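Gitside Refurb Line, Cell 2
Pre-purchase safety and readiness checklist, with comments
Walked on Wednesday, June 1, 2022
To be completed before anyone signs anything. Last year we did it in the other order.

1. Arm mounting and reach
Status: OK
Comment: Reach covers the whole tower, drive bays included. The Wasano quote lists a riser "recommended for most customers." We are not most customers. Strike the riser.

2. Emergency stop
Status: OK, with grumbling
Comment: Works from both sides of the cell. A second button is in the budget under "miscellaneous," where things go to be cut. Move it to its own line before finance sees it.

3. Cable routing
Status: Needs work
Comment: Overhead cables need proper strain relief and a sleeve. Sleeve kit is 14 dollars. The meeting in which we discussed the sleeve kit cost more.

4. Table and fixtures
Status: OK
Comment: Slotted aluminum takes any clamp we own. Printed fixture plates stay in-house. Aravena offered to machine them at 176 dollars apiece, and they are lovely, and no. Print two spares per layout and put them in the plan as consumables.

5. Work piece presentation
Status: OK for Dell towers on their side, panel off. Open for everything else.
Comment: Drive stands upright in its slot on the plate, within easy reach of the case. Power leads are the usual spaghetti, so any gripper we buy has to cope with spaghetti. Ask for a demo on our units, with our wiring, before paying a deposit. 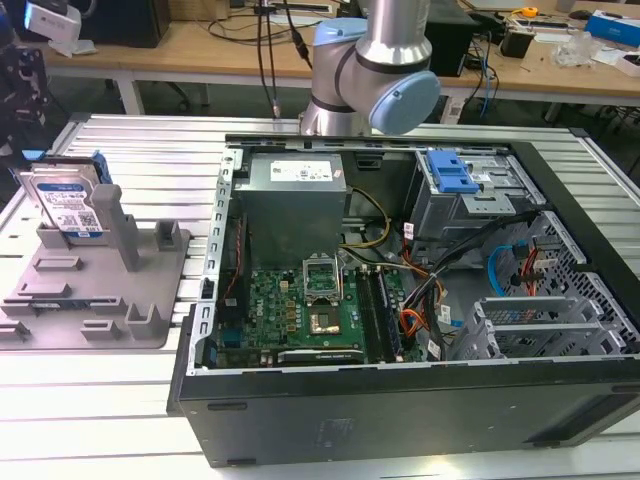
Melaniia Romaniuk: Before you price grippers, price the sockets. One bent contact and you've scrapped the board you were trying to resell. I'd put a force limit in the purchase spec, in writing, with a number next to it. "Gentle" is what the brochure says.

Accepted. The word "gentle" has been removed from the spec in both places.

6. Guarding
Status: Fail
Comment: Tape on the floor is not guarding. It was not guarding at the last inspection either, but it was newer tape. Flamberg panels are quoted at 597 dollars for the set, delivery in about 8 weeks. Order these first. No guarding, no second shift.

7. Static control
Status: Check again
Comment: Table ground to be tested and logged. Wrist straps are cheap, so naturally we are out of them.

8. Training and spares
Status: Not budgeted
Comment: The quote includes one day of training for one person. That person will then take a vacation. Ask for two seats. Add a spare joint cover and a spare teach pendant cable.

Sign-off: withheld until items 3, 6 and 7 are closed. Next walk is later in June, or when the panels get a ship date.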